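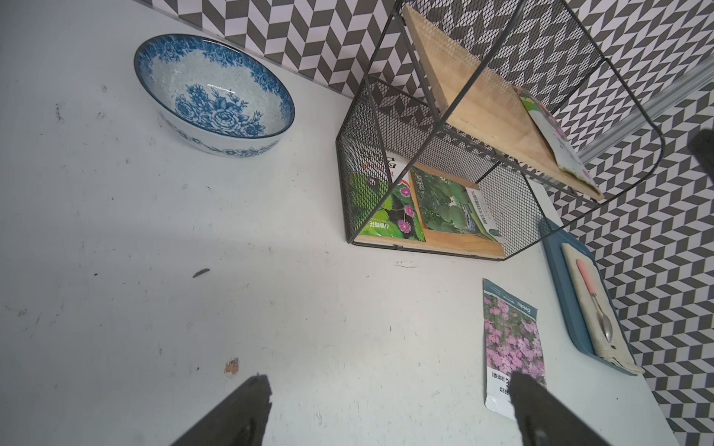

How long does it take to learn to make decent coffee at home?

About a month of slightly annoying mornings, in my experience, and then one day you pour a cup and drink the whole thing without wishing you'd gone to the café.

I started in April, when my favourite place on the corner put its prices up again and I did the sum I'd been avoiding for years. I'd bought 287 takeaway coffees in twelve months. I know this because the loyalty app told me, quite cheerfully, with a little burst of confetti. I closed the app, walked home, dug the old cafetière out from behind the slow cooker and thought, right then.

The first week was grim. I was using a bag of ready-ground stuff that had been open since before Christmas, water straight off the boil, and a dessert spoon as my measuring system. It tasted like a garden fence. My other half took one sip, said it was "very strong, isn't it", and went back to tea, where they have remained ever since.

So I did what I always do and read far too much. There is an enormous amount written about coffee, and a good half of it seems designed to make you feel you shouldn't be allowed near a kettle. I fell into one forum thread with 183 replies about whether you should stir clockwise. I read all of them! I still couldn't tell you.

What did help was buying fresh beans. I'd walked past Alemneh for years, a tiny roastery under the railway arches with sacks piled up in the window, and I'd always assumed it was trade only. They'll sell anyone a small bag, and they'll ask what you're brewing it in and grind it to suit while you stand there breathing in. The first bag I brought home was a washed Ethiopian that tasted faintly of apricots. I'd read "stone fruit" on coffee packets before and taken it for the same sort of nonsense as "hints of pencil" on a wine label, but there it was, a proper apricot, in my kitchen, at ten to seven in the morning.

Then came the grinder. Everyone said buy a grinder before you buy anything else and I ignored everyone, obviously, and bought a glass pour-over jug with a wooden collar because it looked nice. (It does look nice. It's also a pig to clean.) A fortnight later I gave in and got a hand grinder, the Vornari, second-hand from a man two streets away who was going electric. You put the beans in the top and crank for what feels like an age. I do it while the kettle's on and I count it as exercise.

The difference was bigger than I'd expected. Pre-ground coffee goes flat so quickly, and I'd been drinking it flat for most of my adult life. My first few goes with the grinder were far too fine, mind you, and the water just sat there in the paper filter like a puddle on a blocked drain. Go coarser than you think. If it tastes sour and thin, come back a little finer. If it tastes bitter and dries your mouth out, go the other way. I wrote that on a bit of card and stuck it inside the cupboard door, and it has been more use to me than any of the videos.

I should talk about scales. I resisted these as well — weighing coffee seemed like the sort of thing that ends with you wearing a leather apron. But I already had a set for baking, and once I'd weighed a few cups I noticed my dessert spoon had been giving me wildly different amounts from one day to the next. No wonder Monday-ish coffee and weekend coffee had nothing in common. I now use 18 grams of coffee to a big mug and I don't think about it any more than I think about how much milk goes on my cereal.

As for the water, I live in a hard-water town where the kettle grows a crust if you turn your back on it. A filter jug made everything taste a bit cleaner and it made the kettle happier too. Some people mix their own mineral water from powders. I admire them and I will not be joining them.

I did have one wobble. In early summer I went round to a friend's and was handed an espresso from a Stilla, a great shiny beast of a machine with a pressure dial and a steam wand, and it was gorgeous. Like drinking melted chocolate with a kick. I went home and looked it up and they start at £3,000, before you've bought the matching grinder. I had it in my online basket for an evening. Then I pictured where it would go, and the answer was on top of the toaster, so I shut the laptop and made myself a moka pot instead.

The moka pot, by the way, is wonderful and hardly anyone I know bothers with it. Mine cost less than a takeaway pizza. Fill the bottom with hot water from the kettle, don't squash the coffee down, keep the heat low and whip it off as soon as it starts to splutter. With warm milk it makes something close enough to a flat white that I've stopped missing the real one on weekdays.

I haven't given up cafés altogether, I'd hate that. I go once a week now, usually to Plamevari, where the tables wobble and the custard buns come out at eleven, and I sit in and have it in a proper cup. It feels like a treat again. I'd forgotten that it used to be one, back before I was marching down the road with a paper cup every morning, half asleep, barely tasting it.

If you fancy having a go yourself, start with whatever's already at the back of your cupboard. Buy a small bag of something fresh, up to 100 grams if they'll sell you that little, and see if you like it before you spend any more. Let the kettle sit for a minute with the lid off. Rinse the paper filter if you're using one. And warm the mug, which my gran always did for tea and which I've only just started doing for coffee, after all these years of drinking it lukewarm by the second page of the paper.

The next bag is already on the side waiting for me. It's from Guatemala, and the label says toffee and red apple. I'll have to see about the apple.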